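Residence Life / Facilities / Galleries / Linen and Bedding

Linen and Bedding at Sulon House

January
By Hanyu Tan, Office of Residence Services

Sulon House provides bedding and household linen for all 70 of its resident rooms. This page accompanies the winter edition of the Household Handbook, which was revised by Shengli Jin and applies to both the Werkonen and Ostrowski wings. Residents who have moved in since the fall are asked to read it together with the laundry schedule posted on each floor.

Sheets are issued by color so that sets can be returned to the correct wing after washing. Pink sheets belong to the Werkonen wing and white sheets to the Ostrowski wing. Cloths are blue in both wings and may be exchanged at any linen room. Folding is done on the bed once the bottom sheet has been pulled smooth.

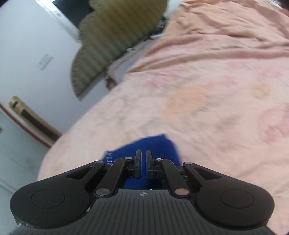 Cloths should be folded in half twice, with the hems turned inward, and stacked with the closed edge facing the front of the shelf. A stack should hold no more than 15. Taller stacks tend to lean, and the linen room shelves leave little space above them. Items with stains or open seams go into the repair bin and are not returned to the stack.

Flat sheets are folded lengthwise first. Two people are preferred for this step, although one person can manage on a made bed by working from the foot toward the pillows. Fitted sheets are folded with the corners tucked into one another and are kept on the lower shelf. Pillowcases are stored inside the set to which they belong.

The linen room on the second floor of the Werkonen wing was refitted last summer and now has 38 open shelves. The Ostrowski room keeps its original cabinets. Both rooms are open on Friday from 9:00 a.m. until noon. Residents who are unable to come during those hours may leave a sealed bag at the front desk, marked with the room number and the wing.

The house inventory currently lists 795 pieces, including spare blankets and the table linen held for the Venda dining room. Table linen is washed separately and is not issued to residents. Requests for an extra blanket may be made at the front desk at any time and do not require a form.

Corrections to the handbook should be sent to the Office of Residence Services, to the attention of Shengli Jin.

Recent galleries
Dining Room Table Settings
Werkonen Wing Linen Room
Winter Storage and Blankets
Moving In: Keys, Closets and Desks
Shared Kitchens, Ostrowski Wing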